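Dicas rápidas para quem cuida das bolas de petanca (e do resto do saco)

Escrito à pressa entre dois treinos, desculpem a ordem. Serve para as bolas de competição e para as de lazer, com diferenças que vou dizendo.

Limpar depois do jogo. Sempre. Pano seco primeiro, tirar o pó e a areia fina. Só depois pano húmido. Quem esfrega logo com água faz uma pasta que se mete nas estrias e depois é um castigo.

Areia presa nas estrias: escova de dentes velha, cerdas médias. Nada de palha de aço, risca e tira o acabamento. Um palito de madeira para os cantos teimosos.

Bolas de aço carbono ganham ferrugem numa noite se ficarem húmidas no saco. Já me aconteceu em novembro, saco fechado na mala do carro, de manhã estavam cor de laranja. Secar bem, e uma gota de óleo fino num pano. Uma gota mesmo. Passar e voltar a passar com pano limpo, senão escorregam da mão no primeiro lançamento.

Inox dá menos trabalho. Água morna, sabão neutro, secar. Óleo não precisa.

Ferrugem já instalada: vinagre branco num trapo, encostar 20 minutos, esfregar com a escova, enxaguar, secar logo. Se ficar sombra, repetir. Não deixar de molho toda a noite, que o aço fica baço e áspero. O meu jogo Bellov levou esse tratamento por esquecimento e nunca mais foi o mesmo.

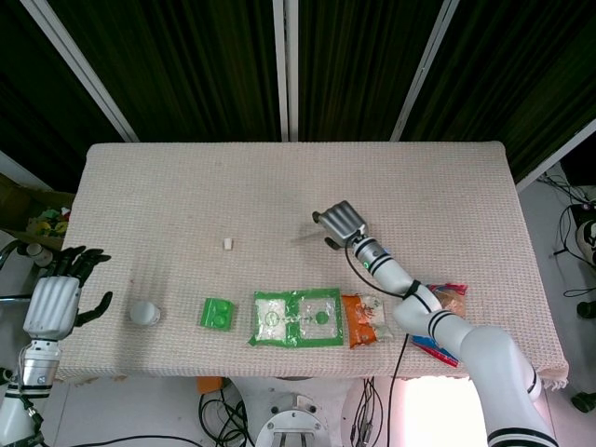 Posso lixar uma bola que ficou com rebarbas?

Se for de lazer, lixa fina e pouca mão, só no sítio da rebarba, até deixar de arranhar os dedos. Se for homologada, não mexer sem ler primeiro o regulamento da prova ou perguntar ao árbitro, porque alterar a bola pode dar desclassificação.

O bolim. Os de madeira incham com a chuva e perdem a tinta. Secar à sombra, nunca em cima do radiador (racham). Para pintar: lixa fina, uma demão de primário, duas de esmalte cor viva. Deixar secar pendurado num prego fininho espetado de leve. Antes de usar em prova, confirmar a medida, a tinta também engrossa.

A Anouk Claeys pinta os dela de amarelo torrado e vêem-se melhor na gravilha clara do que os laranja. Experimentei, tem razão.

Pano de mão. Algodão velho, tipo t-shirt cortada. Microfibra agarra a gravilha e depois passa-se gravilha na bola. Lavar sem amaciador, o amaciador deixa película. Eu levo dois, um para as bolas e outro para as mãos, com um nó num canto para não trocar.

Fita métrica. Limpar a fita antes de recolher, todas as vezes. Um grão lá dentro e emperra. Se já emperrou: puxar toda, passar um pano húmido, secar, recolher devagarinho com o pano a apertar.

Íman de apanhar bolas: o cordel gasta-se junto ao nó, é aí que se tem de olhar. Trocar por cordão de estendal, queimar as pontas com isqueiro. O meu é um Statlow antigo, já vai no terceiro cordão.

Saco. Virar do avesso e sacudir na rua, nao na cozinha. Se cheira a mofo, bicarbonato lá dentro, fechar de um dia para o outro, aspirar. Fecho preso: esfregar um coto de vela nos dentes, abrir e fechar umas vezes.

Marcar as bolas. Caneta sai logo. Um risquinho de verniz das unhas no saco ou no pano chega para saber de quem é o material, mas na bola não vale a pena, desaparece ao fim de uma tarde. O melhor é apontar o peso e o número gravado num papel e guardar na carteira. Nayeli Rosales perdeu uma num torneio e foi pelo papel que a conseguiu reclamar.

Guardar em casa: sítio seco, saco aberto, fora da garagem se a garagem for húmida. Um pacotinho de sílica das caixas de sapatos ajuda. Quem passa o inverno sem jogar deve espreitar as bolas de vez em quando e repetir o óleo.

Sapatos com pó de saibro: deixar secar, bater as solas uma na outra, escova dura. Só depois água, se for preciso.

Falta a parte dos círculos de lançamento, os de plástico rígido que empenam ao sol. Por agora, guardar deitados com peso em cima.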